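Irnville Students Take Cable Handling to Akier Challenge

IRNVILLE - The Irnville robotics club will enter two-arm cable handling in the Akier student challenge in July.
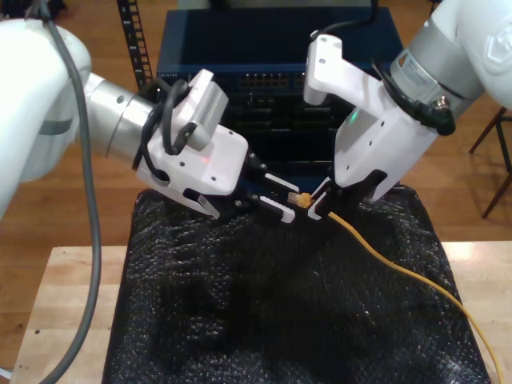 The task

Teams move network cable with two arms near a switch.

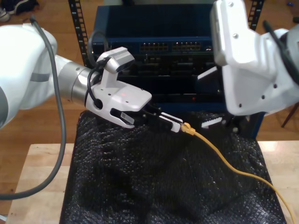
Setup

Clamps are part of the arm mounting.
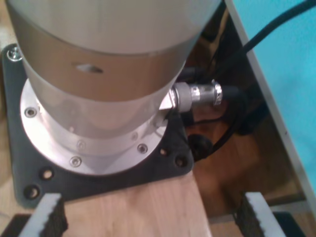 Entry

The club has 17 members and has logged 101 practice hours - most after 4 p.m.

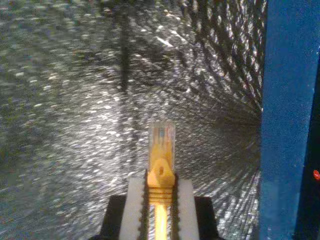 Grip is the hardest part to get right, according to Rhea Cabrera, and "we still change the settings every week."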